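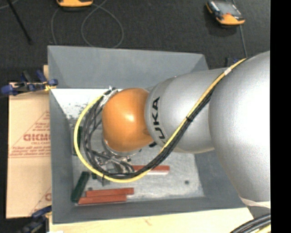

Segundo um leitor da Pivilero, a caixa funda de paredes inclinadas deveria ter verbete próprio, separado do das bandejas.

Pesquisar no acervo Buscar
Início | Verbetes | Índice | Contato

Quinta-feira, 10 de setembro de 2026
Redação Pivilero

Caixa funda é o recipiente retangular aberto destinado à guarda de peças a granel. O catálogo Stellard registra modelos de 300 e 200 mm de altura. O fundo risca-se com o uso. Ver também: bandeja; engradado.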